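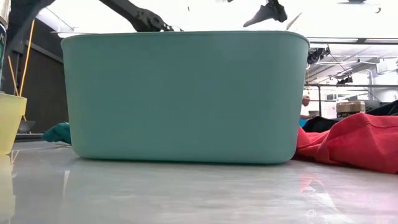
Robot grippers over a storage bin on a shared worktable, with cloths to one side.

Equipment planning for tabletop robot cells

Equipment planning for tabletop robot cells is the work of deciding what to buy, in what order, and with how much money held back, before a small robot station is put to use. The phrase covers the arms and grippers, of course, but it also takes in the table, the lighting, the wiring, the spare parts and the very ordinary household goods that the robot is going to pick up and put away. People new to the subject tend to think of the arm first and the rest later, which is quite natural, and a good deal of the writing on planning is a friendly attempt to turn their heads toward the rest.

Scope and terms

A "cell" in this sense is one table and everything that serves it. Planners usually split the costs into fixed items (arms, mounts, table, controller) and turnover items (gripper pads, cables, bins, cups, cloths, cans and other handling goods). Fixed items are bought once and written down over several years. Turnover items wear out, get lost or go out of favor, and they are best given a line of their own — a budget that tucks them under "miscellaneous" will nearly always need to be reopened.

The Murkholm worksheet

The best-known planning form in small shops is the Murkholm worksheet, drawn up by Imani Barasa while she was setting up a sorting and tidying station at the Murkholm workshop. It begins at the tabletop and works outward. The buyer first writes down every object the robot should handle, then the reach and grip those objects call for, and only then the arm. Barasa wrote in her notes that she had once priced three arms before anyone had measured the bins, and she didn't care to do it again.

Her first worksheet, finished in October, set aside $2,926 for the table, mounts, lighting and wiring of a single cell, with the arms carried on a separate sheet. The final bills for the same items came to $2,296, and the difference was moved to spare grippers. A further $619 went to handling goods for the year. Later users have kept the layout of the form almost unchanged, though Jeptoo Mrema added a column for delivery time, having waited on one back-ordered bracket through most of a summer.

Choosing handling goods

Opaque bins with high walls ask more of a station than shallow trays do. A gripper has to come in over the rim, and a camera set level with the tabletop will see the front wall of the bin and very little of what is inside, so a second viewpoint from overhead is commonly written into the plan. Soft goods such as loose cloth are cheap and make hard practice, and it is sensible to buy them in several colors. See-through cups are also worth including, as is a glossy tabletop if the finished robot will have to work on one, because reflections can trouble a vision system that was tuned on a matte surface.

Bins, cups and cloths should be bought in duplicate from the same batch where possible. Shops change their stock often, and a replacement bin with a slightly wider rim can mean another afternoon of adjustment.

Leasing and purchase

Godfrey Waweru's comparison of the two routes, prepared for the supplier Koltuver, favored leasing the arms and buying everything else. His reasoning was that arms hold their value in the hands of a dealer, while a table with holes drilled in it doesn't. Leases in his comparison carried 60 days' notice on either side, and he advised readers to check who pays the freight when the equipment goes back. Benjie Panganiban, writing somewhat later, preferred outright purchase for any cell expected to stay in one place, mainly for the freedom to change the mounts without asking.

Common omissions

Items often left out of first budgets include cable guides, a stop button within reach of the operator's chair, shelf space for goods not in use, and time to train a second person.

See also

Gripper maintenance
Worktable lighting
Spare parts planning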